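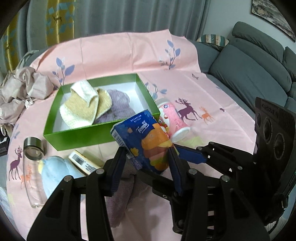

Garcia leads Aguiar by 14 votes in Kavisville mayor's race

Custódio Garcia holds a 14-vote lead over Vitória Aguiar in the race for mayor of Kavisville, with one precinct still to report and a batch of mail ballots waiting to be checked, the county elections office said Tuesday night.

Neither candidate has claimed victory. The third candidate, Gladys Londoño, conceded shortly after 10 p.m. and did not endorse either of her opponents.

County elections clerk Nobuhle Mnguni said the missing precinct is Caldeira, on the east side of town, where a tabulator stopped reading ballots late in the afternoon. Poll workers moved the uncounted ballots into a sealed box and drove them to the county building in Eltilar after voting ended. They will be run through a different machine there.

"The ballots are here, they are locked up, and both campaigns had someone watching when they came in," Mnguni said. "I would rather give you a correct number tomorrow than a wrong one tonight."

Turnout in Caldeira was 708, according to the sign-in sheets. Across the rest of the city, 3501 ballots had been counted when the office stopped for the night.

The mail ballots could also matter. Mnguni said her staff set aside envelopes that had a missing signature or a signature that did not match the one on file. Those voters are being contacted by phone and by letter and have until Friday at 5 p.m. to come in and fix the problem. She did not say how many envelopes were involved.

Garcia, who has served two terms on the city council, spoke to supporters for a few minutes at the Drokarico banquet hall and told them to go home and get some sleep. He said he felt good about the neighborhoods that had reported but expected Caldeira to be close.

Aguiar grew up in Caldeira and spent much of the last month of the campaign knocking on doors there. Her campaign manager, Lourenço Vieira, said the missing precinct was the one they most wanted to hear from.

"Fourteen votes is nothing with Caldeira out," Vieira said. "We're asking everyone who got a call about a signature to please go down there and take care of it."

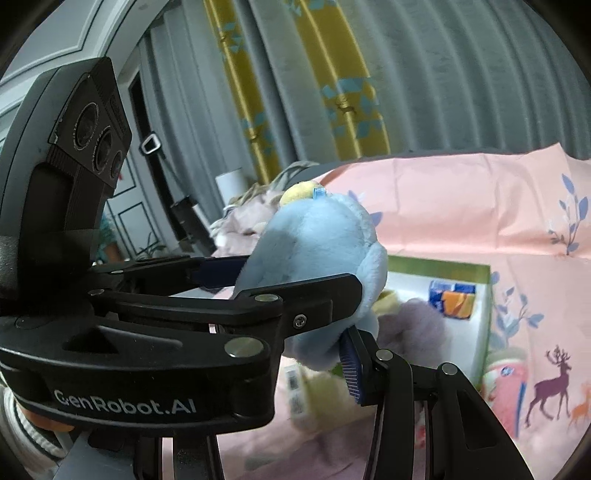

Counting resumes at 9 a.m. at the county building in Eltilar.

Vieira said the campaign has also asked for the service records of the tabulator. Mnguni said the same machine was used in the spring school board election without trouble and that the records would be released once they had been copied.

Under city rules, a recount is automatic if the top two candidates finish within half a percentage point of each other. A candidate who finishes outside that margin can still request one but has to put down a $500 deposit, which is returned if the result changes.

The race was fought mostly over the water rate increase the council passed last year. Garcia voted for it and said the pipes under the older streets could not wait. Aguiar called for spreading the increase over a longer period. Londoño wanted it repealed.

Voters also approved the library levy, which was ahead by a wide margin in every precinct that had reported. Both open council seats were uncontested.

The public may watch the count from the second-floor hallway. The next set of results will be posted once the Caldeira ballots have been read, Mnguni said, most likely before noon.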